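Chiriac releases Catstead 4, planning software for two-handed work

Havavgate, August — Chiriac today makes available Catstead 4, the new version of its software for perception and grasp planning. The release is intended for teams which teach robots to handle soft household goods, such as shoes and folded cloth.

Catstead 4 reads the recordings of two hand-held grippers together and puts them on one common timeline. Earlier versions treated each hand separately, and the user had to align the files by himself. The new planner also proposes a grasp for an object that lies on its side, a case many customers have asked for. 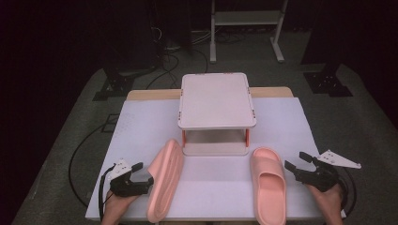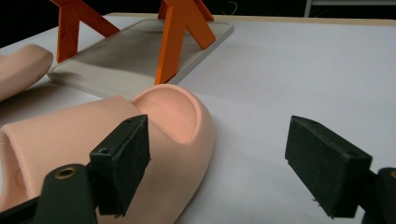
A hand-held gripper and pink slippers at a white work table.

The software was tested on 1,142 recordings over 9 weeks at the Corndale laboratory. "A soft shoe changes its shape when you press it, and the planner must expect this," said Pouran Ansari, head of perception. "We wrote this part again from the beginning."

Existing customers receive the update without charge. Frans Stevens, product manager, said that a licence for up to 100 users will follow — the price is not yet decided.

Media enquiries: Chiriac press office, Havavgate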